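Clekard Grasp Planner
Last updated: December 2024
4 min read
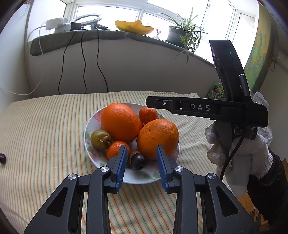

Fingers open around a small dark purple fruit, with oranges close by on the same plate.

Clekard takes the view from a wrist or hand-held gripper and works out where the two fingers should go. It runs on the computer you already have next to your robot, it talks to most parallel grippers through a plain config file, and we are really happy with how it handles crowded plates, bowls and trays!

Fruit is our favorite test. A big orange and a small tangerine can look like one lump when they touch, and patterned china adds edges that have nothing to do with the food. Clekard splits the view into separate objects first, then scores grasps on each one — and it keeps the fingers themselves out of the math, so a finger pad resting against a peel doesn't get read as part of the fruit.

What you get

Object splitting. Trained on 3,000 short demonstrations recorded with hand-held grippers in kitchens, bedrooms and workshops. Yara Hamdan rebuilt the edge step in March and round things sitting against other round things got a lot better.

Grasp scoring. Each candidate gets a score for finger clearance, opening width and approach angle. You can see all three in the viewer and drag the weights while it runs (this is the part people end up playing with for an hour).

Neighbor check. Before the fingers close, the planner looks at what sits next to the target and can ask for a narrower opening or a small turn of the wrist.

Replay tool. Load a recorded demonstration, step through it, and compare the hand's path with the one Clekard would have picked. Eun-ji Han wrote the first version for her own debugging and we liked it so much that it ships with everything.

Two-hand sessions. Left and right recordings share one clock. If only one gripper is doing the picking, you can mute the other and keep its track for later.

Specs

Planning rate: 13 full plans per second on a mid-range graphics card
Largest opening supported: 122 mm
Objects per view: up to 50
Input: color video, with depth if you have it
Output: finger pose, opening width, score
Interfaces: Python, C++, command line

Good to know

Shiny glazed rims still pull the score down when there's a bright window behind the plate. Lock the exposure if your camera lets you, or turn on the glare mask under Perception > Filters. Soft surfaces such as a mattress or a cushion need the "loose ground" setting, as the planner otherwise expects a flat, stiff table. Very small fruit like blueberries works with the Luline fingertip profile, less well with the default one.

Upgrading from 2.x keeps your gripper files. Old scoring weights need to be converted once, and Khalil Yammine's notes in the install folder walk through it.

Licenses are per workstation, and teaching labs can ask for a shared one. Write to Muthoni Mugo on the support desk with your gripper's finger length and camera type and she'll send back a starter profile.

Contact: Clekard support desk | © Monari Software | Back to top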